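How to Get an Old Whiteboard Properly Clean (and Keep It That Way)

By Anisa Santoso
Friday, July 17, 2026

I love a whiteboard. I plan meals on one, I teach my Saturday maths group on another, and there's a third behind the kitchen door that has carried the same half-rubbed shopping list for longer than I'd like to admit. If yours has gone grey and streaky, don't throw it out yet! Most tired boards are only dirty, and you can bring them back in under an hour with things you've probably got in the house.

What you'll need

A dry eraser, as clean as you can get it
Two or three soft cloths (old cotton T-shirts are brilliant)
Warm water with a small drop of washing-up liquid
Surgical spirit or a whiteboard cleaning spray
A fresh dry-wipe pen, black if you have one

Find out what sort of board you have

Hold a fridge magnet to it. If it sticks, the surface is painted steel or enamel, and if it slides off you've most likely got melamine. Enamel is tough as anything and will put up with plenty of scrubbing. Melamine is softer, so go gently and keep anything gritty well away from it. Painted steel sits somewhere in the middle.

Step 1: Lay it flat

Take the board off the wall if you can manage it. Working on a table means the cleaner stays where you put it and doesn't run down behind the trim, and you can lean into the stubborn bits. Put a towel underneath if you're worried about the table.

Step 2: Dry wipe first

Go over the whole surface with the eraser before any liquid goes near it. Start at the top and work across in long, overlapping strokes, always the same way. Small circles feel satisfying but they push the dust about. Give the eraser a good tap outdoors halfway through, and stand upwind of it!

Step 3: Tackle the ghosts

Ghosting is that faint shadow of old writing. Pick one patch and scribble right over it with the fresh pen, then wipe it off within a few seconds while the ink is still soft. The new ink loosens the old and they come away together. I learnt this from Nima Najafi when I'd already spent £19 on a miracle cream that did nothing at all, and I've been showing it off ever since.

It works on permanent marker too, most of the time. Repeat two or three times before you give up on a mark.

Step 4: Spirit, then soapy water

Dampen a cloth with surgical spirit, open a window, and wipe the board in sections. Try a corner first on melamine or painted steel. When the cloth stops picking up colour, switch to the soapy water, then plain water, then dry it with a clean cloth. Please don't skip the plain water. Soap left behind makes the next lot of ink bead up and smear.

Step 5: Let it rest

Leave it for 40 minutes before you write on it. I know, it's hard, it looks so good.

Looking after the eraser

Felt erasers can be brushed with a dry nailbrush or vacuumed with the small nozzle. Foam ones can often be washed in cool soapy water, squeezed out and left on a windowsill overnight. Check the packet, as some have a glued backing that comes loose. If it leaves smears even after a clean, it's time for a new one.

Things to avoid

Scouring powder, wire wool and melamine sponges (they scratch, and scratches hold ink)
Furniture polish, which leaves a greasy film
Kitchen roll for everyday wiping
Leaving writing up all summer. Mine from last September took three goes to shift.

How often?

Dry wipe every day you use it, and do the damp clean once a week on a busy board. For one that only gets the odd phone number, once a month is fine.
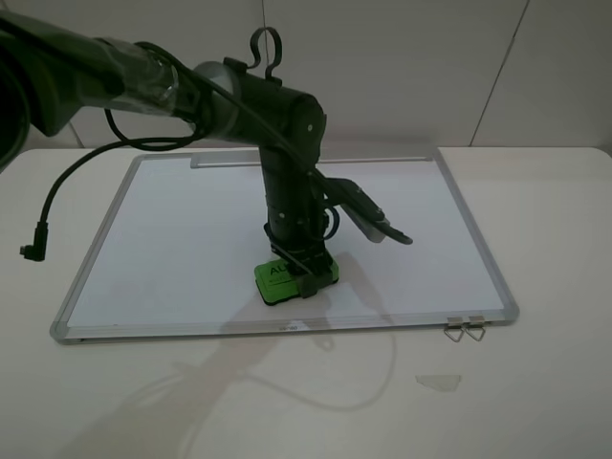
Lime green eraser on a whiteboard laid flat on a table.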